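Pest and bite hazard check, Skarnstead building, September
Walked by Selamawit Yimer. Comments by Suryani Manurung where marked SM.

## Outside

- [x] Woodpile moved off the south wall. Restacked on pallets by the fence.
- [x] Downpipes and meter box checked for webs. Two old egg sacs in the meter box, scraped out and bagged.
- [ ] Door sweeps. Bay 2 sweep is torn at the hinge end. Job 3049 raised with Drimik.
- [x] Exterior lights. Still drawing moths, and the spiders follow. SM: change to yellow bulbs when these go, not before.

## Main hall

- [x] Sticky traps, wall side. All replaced. House spiders and one earwig.
- [x] Corners behind shelving vacuumed.
- [ ] High webs at ceiling level. Can't be reached with the pole. SM: book the lift, don't stand on the racking.
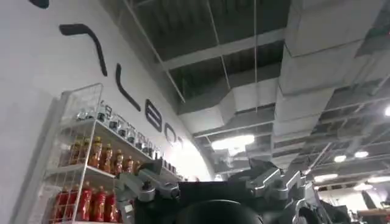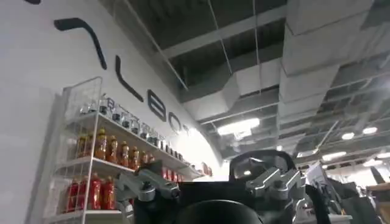 ## Storage and change room

- [x] Gloves and boots kept in lidded tubs. One pair of boots left on the floor, shaken out and put away.
- [x] Cardboard flattened and out the same day.
- [ ] Gap around the pipe under the sink. Needs steel wool and sealant. Job 3192.
- [x] Spray cupboard locked. Grallov concentrate in date, 68 mL left in the open bottle. SM: use that up before opening the new one.

## First aid

- [x] Cold packs in the freezer.
- [x] Bite instructions posted by the kit: wash with soap and water, cold pack, note the time, keep the spider if it can be caught safely.
- [ ] Poison centre number on the sheet is too small to read from the bench. Reprint.
- [x] Staff told to report any bite that spreads, blisters or comes with cramps or sweating. SM: Pinheiro crew missed the talk, will catch them at 7 a.m. start.

Open items go to Suryani.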